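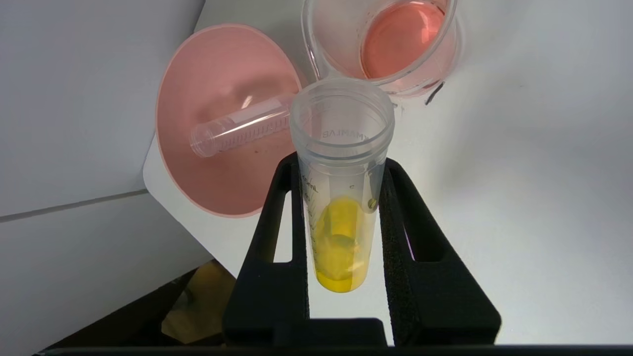

Open tube in the gripper, yellow stuff in the bottom. Spare tube lying in the pink dish, beaker behind.

Search this notebook
Home Entries Protocols Bench rules Log in

Sunday, July 26, 2026

Narthorpe bench, rules for tube handling, revision 2. The March version ran to a full page and was admired by everyone who didn't have to follow it. Cutting it down.

Keeping:
- Caps off by hand before the arm gets the tube. The Zasta gripper is good at holding and terrible at unscrewing.
- An open tube stays upright from grip to rack. No tilting on the move, however elegant the path looks in the simulator.
- Check the pads at the start of a session. Foam that has gone shiny gets replaced, whatever the Casmont sheet says about its service life.
- Beakers stay outside the taped line. I put the line there and am also the person most likely to ignore it.

Changing: speed limit with an open tube goes down to 130 mm/s. Ticket 3518 has the argument, at length. Jakubowski's integration guide allows more, but whoever wrote it had not mopped our table.

Undecided: tubes parked on their side in a dish. The old rule says rack only. In practice the dish wins, the pick angle is awful, and the wrist has to do something yoga-like to get at it. Either we write a proper rule for it (empty tubes only, one to a dish) or we buy a second rack. Leaning rack.

Still to do: reprint the bench card, take down the March one, find out who laminated it.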